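Women hold 12 of the seats reserved for permit holders in the Manstead fishing cooperative, yet only two sit on the board that sets landing prices. Grethe Briem, who studies coastal labor at the Blöndal Institute, links the gap to boat ownership.

"Those who mend nets and sort the catch are rarely named on the license," she said.

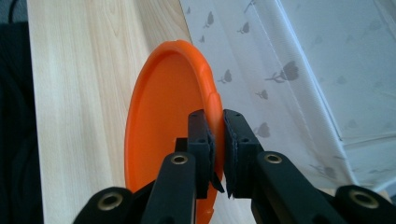

An orange flying disc held at the rim.

In January, the cooperative opened joint licensing to spouses and daughters. Six families in Feltska have applied – all of them from the inshore fleet. Their permits will take effect when the crab season opens.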